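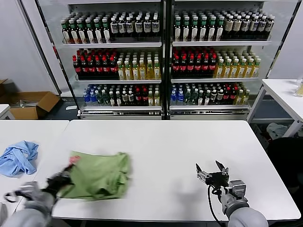

Maeve reckons it's the cable. She said so in the comments last time and she's said it again by email, in capitals, the wrist cable is too short on the left and every time the arm goes out wide it tugs and the zero creeps. Fine. I went and looked. She's half right, which is annoying.

So, notes, quickly, before I forget which order I did things in.

The cell at Stekstead is two arms, black grippers, white tables, shelves of pop behind that everybody keeps asking me if they can drink. It does cloths. Picks one up, drags it flat, has a go at folding. The left arm does most of the grabbing at the moment and so the left arm is the one that goes wrong.

What was going wrong: it would close on the cloth, lift, and about one go in four the cloth would slide out halfway over. No error. Gripper thinks it's shut, arm thinks it's where it should be. I ran it overnight and the log said 639 closes, and a horrible lot of those had the fingers stopping a hair further apart than they ought to.

First thing I blamed was the pads. Took them off. Shiny as anything, and fluff packed in behind the left one, a proper little felt. Towelling does that. Scraped it out with a cocktail stick, wiped both faces with alcohol, put new pads on. Do not use the old screws again, they're soft and I rounded one off and that was my whole morning. There's a bag of new ones in the drawer under the Momano box. I've written SCREWS on it now.

Better but not fixed.

Then the cable. Loosened the clip at the wrist, ran the arm by hand out to the far corner of the table and back and watched the loop. It did go tight, right at the end, when the wrist was turned all the way over. Only there though. Gave it more slack, moved the clip back one hole, checked it didn't catch on the elbow coming home. It catches on the elbow if you move it two holes. Ask me how I know.

Then re-homed it. Both arms, not just the left, as they share the table frame and if you only do one they disagree about where the middle is. Power off, count to ten, power on, arms into the rest pose, zero, save. SAVE. I forgot to save and did it all twice. Aileen Tiongson wrote the sheet for this years ago at Hultness and it is still the best one going, if a bit stern in tone. Step six just says "Check again."

After that, the closing force. It had been put up to 66 at some point, not by me, I think to make up for the slippery pads. With fresh pads that's far too much, it was leaving creases and the motor was getting warm. Back down to 32. Holds a tea towel fine. Holds a thin duster fine if it gets a decent bunch of it, less fine if it only gets a corner. That bit is a picking problem and I'm leaving it alone, I am not opening that up as well.

Ran it again from four in the afternoon, left it going, came back with chips. Drops down to a handful and they were all corner ones. The clock on the controller says 1533 hours by the way, so the belts want looking at soon. Nic Aodha have them but the last lot took ages to come, so I've orderd two sets.

Things still to do:
Put a proper guard round the wrist clip, the tape is embarassing.
Fluff check every evening. Two minutes. Cocktail stick lives on the hook.
Swap the right pads too, they look all right but they're the same age.
Find out who put it up to 66.

Maeve, before you write in, yes, the cable was tight. At one end of the travel. It was still mostly fluff. I'll bring you the old pads in a bag so you can see for yourself, I'm over in August with the van anyway.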